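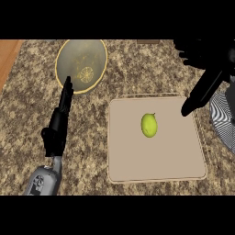

Do both arms need their own policy for the lime task, or can one policy drive the pair?
One policy can drive the pair. You stack the joint values from both arms into a single action vector and train on demos where both arms were recorded together. Two separate policies will run too, but then you have to write the handoff timing yourself.

Thread: Lime to bowl, two arms, sim round – who's doing what?
Robotics club board > Student projects > Brotemano challenge

dustpan_lee
Okay, starting this because the group chat is impossible to search. We have the kitchen counter loading in sim now, with the bowl, the cutting board and the lime on the board. Goal for the March round is lime ends up in bowl, both arms have to be used somewhere in the run, no human input after start. I put the scene in the shared folder under Nelar. Please don't rename it again!

My plan is that the right arm takes the lime, since it starts out up by the corner of the board, and the left arm steadies the bowl. I've got the left one reaching over the rim already and I'm pretty happy with that part.

pivotcake
Does steadying the bowl count as "used" though? I read the rules twice and they say each arm has to contribute to the task. If the bowl doesn't move when you drop a lime in it, the judges could say the left arm is just decoration.

dustpan_lee
I mean, it contributes if the bowl would've slid. I had it slide on me plenty last week when the friction was set too low.

pivotcake
So fix the friction and then your left arm has no job, lol. I'd rather do a real handoff. Right arm picks, passes to left over the bare part of the counter, left drops it in the bowl.

Sandamali Matubbar
Mentor hat on for a second. Both readings are allowed, I asked. A handoff scores higher if it works, and a failed handoff scores the same as a dropped lime, so zero for that run. You get 12 runs on the day and they average them. Think about what you can get reliable before the deadline and go from there.

Also, whoever is collecting demos, please start from slightly different lime positions. The last batch I looked at had it standing the same way on the same spot every single time and the policy basically memorized it.

dustpan_lee
That was my batch, sorry. I'll add some jitter. Should it be rotation too or just position?

Sandamali Matubbar
Both. A lime isn't a ball, so the grip changes a lot depending on whether you close on the long sides or the ends.

gravelhound
I tried the handoff over the weekend. I got almost 50 demos in before my hands gave up on the controllers. Here's where it goes bad: the fingers on both grippers are long, so when they meet in the middle they bump each other way before the second one is around the lime. I ended up turning the left wrist a quarter turn so they come in crossed. That helped a ton, but my demos are messy and I wouldn't train on the early ones.

pivotcake
Crossed is what I was going to suggest! Can you upload just the later ones? I'll train on those tonight and we'll see if it learns anything.

dustpan_lee
I still think we're making this harder than it has to be. Straight pick and drop with the right arm worked in my tests more often than not, and that was with bad data. If the handoff drops half of them we come out behind.

pivotcake
Sure, but Abeysekara's team is going to do the handoff, they did it last year with the sponge. I don't want to lose to the sponge people again.

gravelhound
lol the sponge people

Two questions while I'm here. Does the lemon slice design in the bottom of the bowl mess with anything? My detector is color based and it's yellow on gray, with the yellow rim on top of that. And is everyone on the Galico build or is it just me?

Sandamali Matubbar
It can mess with a color threshold, yes. The lime is a yellow-green, so if your hue range is wide it'll grab the rim first. Narrow the range or crop to the board for the pick. Your policy doesn't use the detector anyway, right? You only need it for the success check. And yes, everybody should be on Galico, the older build has the wrist limits wrong.

gravelhound
Right, just the success check. Okay, that explains why it told me I'd succeeded before the arm moved. I was so proud of that run.

dustpan_lee
hahaha

Fine, proposal. pivotcake and gravelhound take the handoff, I'll redo my demos with jitter for the simple version, and we compare on the same set of starting positions. Same seed, no picking your best runs. Whichever scores better goes in.

pivotcake
Deal. But the starting positions have to include some near the edge of the board, that's where the simple version is going to have trouble.

dustpan_lee
It does not have trouble there.

pivotcake
Then you won't mind if I write the list :)

Sandamali Matubbar
I'll write the list. Get me your checkpoints when they're done and I'll run both on the lab machine. Uploading the seed file to the Nelar folder now – leave it alone please.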